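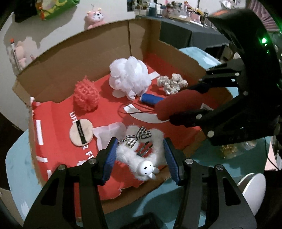

**Giuliana Huaranga**
Founder and packing lead, Jerneo

Jerneo is a small shop for hair accessories and beauty things in Saldale. We sell furry headbands, bows, hair clips, powder puffs and other small items which people use in front of the mirror every morning.

I started the shop in November with one table and 12 products. Before that I worked many years in a pharmacy in Gurkstead, where the hair clips were always hanging in a dark corner behind the cough syrup. I wanted to give them a better place.

Our customers like most of all the mixed box. You tell us your favorite colors and for whom it is, and we choose the contents for you. A box can have a white headband with a bunny and a checked bow, a beige puff with a black ribbon, some slim clips. We put printed paper on the bottom, often a red one, and the small things lie on it. Clips are going in last, so they don't get lost under the soft pieces.

**Who works here**

- Araba Frimpong chooses the headbands and bows. She also answers your emails, usually in the same day.
- Tsutomu Shibata takes care of the stock room and the shipping. If your address has a mistake, he will write to you.
- I pack, and I do the bills in the evening.

Last year we have sent some 2,000 boxes. Shipping takes 2 days inside Saldale and a little longer to other towns. If something arrives damaged, please keep the box and write us, and we will send the piece again.

You are welcome to visit us at 148 Campbell Street. Please ring the lower bell, the upper one is for the dentist.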